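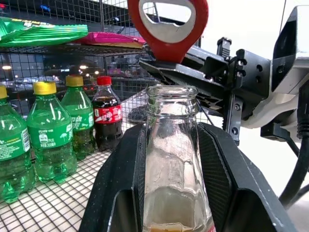 Re: Best bottle opener for a drinks shelf?

dredar56
The red one with the metal insert. Plastic handle, easy to spot in a drawer. I keep soda on a white wire shelf too and it only comes out for glass bottles, the rest are screw caps.

S. Lengyel
Disagree. Plastic handles crack. I went through two and bought a flat steel one from Tessier.

porkari_222
Mine has lasted 5 years. Are you prying with it sideways?

S. Lengyel
No, straight up. I open a lot of bottles in June.

sev_leblanc
Does a holder for the bottle help? My grip is bad.

dredar56
Yes, get one with sides that lean in on the glass. Rinse the empties or the last bit dries brown on the bottom.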